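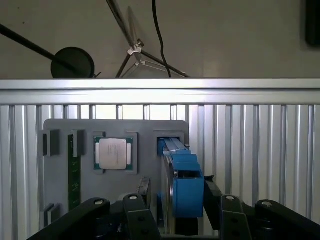
A CPU in its holder, a stick of memory on end, and a hard drive in a blue printed carrier.

Filed under: Opinion, Making and Mending

A Place for Every Part

By Gilmar Coutinho

My father kept his screws in a coffee can, and I kept mine in a coffee can for most of my adult life out of what I liked to think of as loyalty. When I took a computer apart, which I have done a good many times since I was a teenager, the screws went in the can, the memory went on top of whatever magazine was nearest, and the processor went wherever my hand happened to be when I started worrying about it. Once that was a saucer. Once, I am sorry to say, it was my shirt pocket.

I have come around, slowly and with some grumbling, to the opinion that the board is better than the can. By the board I mean any flat piece of something with a shaped place in it for each part: a recess for the drive, a slot for the memory, a raised little seat for the CPU. You can buy such things, or print them, or cut them out of foam with a kitchen knife, as my friend Asif Rana did (his looks terrible and works beautifully). What matters is that the hole has the shape of the thing.

There is a case against, and I made it myself for years. The board is fussy. It takes an evening to make and it only fits the parts you made it for. A drive of another size comes along and you are back to the magazine. There is also something a bit prim about it, the way there is about those pegboards where somebody has painted the outline of every hammer. My neighbor Sveva Monti has one of those in her garage, and for a long time I thought it was the mark of a person who liked hanging up hammers more than using them. Then I borrowed a chisel from her, and she had noticed before I reached the end of the driveway. The outline told her.

A painted outline, or an empty slot, is a note you leave for yourself without having to write it. I put a machine back together in April, an old Bondalden office tower that a cousin wanted for her kids, and I had closed the case and put in all 11 screws before I looked over and saw a memory module still sitting in its slot on my board, as calm as you please. On the old system it would have been under a magazine until fall. I opened the case again, said a few words, and put it in. That was seven minutes lost, and I have lost whole weekends to less.

I also think standing a part up changes how you treat it. A memory module lying flat on a bench looks like a ruler or a stick of gum, something to be slid aside with the back of your hand. Stand it on its edge and you pick it up by its edges, the way you were told to in the first place. A CPU in a holder with its metal lid facing up gets the small respect we give to an egg in a cup. I don't believe people are careless by nature with these parts. I think a flat bench makes us so.

And then there is color, on which I find I have strong feelings. Most of the holders I see are gray, with gray clips and gray brackets, and on a gray bench the whole business melts together like a wet sidewalk. I say print at least one piece in blue. A silver hard drive in a blue carrier can be found from across the room by a man who has left his glasses upstairs. Asif says this is decoration. I say he hasn't turned 60 yet, and we'll talk again when he does.

I should be fair to the can. The can is good for screws. It is good for the screws you have no plan for, the ones that came out of something you threw away, and I would no sooner give mine up than I would give up the kitchen drawer with the string in it. Ro-un Maeng, who taught the repair class where I first saw a proper board, kept a jar on her own desk and saw no contradiction. She spent $29 on the plastic for 150 clip blocks, gave most of them away, and still shook the jar every time she needed a screw — you could hear her from the parking lot.

So I am not asking anyone to paint outlines around the hammers. Start with the one part you'd be sorriest to step on. Find a scrap of foam or a bit of wood, make a hollow in it the right size, and set the part in there the next time you have a machine open. Then leave the hollow out on the bench where you can see it when it's empty. I have made four of these now, and the fifth is half cut. It's for the power supply, and the hollow is a little too tight on the left side, so I'll be out there again tonight with the sandpaper.

Recent in Making and Mending

The Last Good Screwdriver in the House
In Praise of the Ugly Workbench
Why I Label My Cables, by Fahad Usmani
What We Keep in the String Drawer
Letters: Readers on Glue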